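The shop in Trisdale opens at ten, but by half past eight on a Saturday there is usually somebody on the step with a carrier bag. "They bring me jumpers, mostly," says the woman who runs the mending counter at the back. "Jumpers and school trousers, and once a whole set of curtains from Drollholm that a cat had been up and down for years."

She has been mending other people's clothes for eight years now, and before that she worked in the office at Amundsen, where she took up hems for her colleagues at lunch and was paid in cake. I ask whether she misses it. "I miss the cake," she says, and then, after thinking it over, that she misses the company too, although the counter makes up for a good deal of that.

We talk for most of the morning, in between customers, and she never once stops sewing. She learned from her grandmother, who kept her buttons in a biscuit tin and wouldn't let anybody cut the thread with their teeth. The tin is under the counter still – she fetches it out to show me, and we lose a happy ten minutes looking for a match for a cardigan.

Most small repairs cost less than people fear. A split seam can be done while you wait. A new zip takes longer, and she'll tell you frankly if the coat isn't up to it. "I had a man in from Vavville with a jacket that was more darn than jacket," she says. "I did it anyway. He'd been married in it."

What would she like people to do at home, before they come to her? She laughs and says she'd be talking herself out of a living, but she has plenty of advice all the same. Wash things cooler and less often. Sew the button back on the day it loosens. Keep the spare thread that comes in the little packet, and write on the packet what it belongs to.

"And look your clothes over before you put them away," she says. "Lay each one out on the bed, in daylight if you can, and run your hand along the seams.

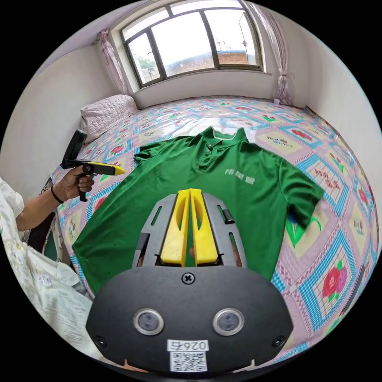 You'll feel a weak place before you see it, especially under the arms. Then do the mending that same evening, with the radio on, and have a cup of tea after."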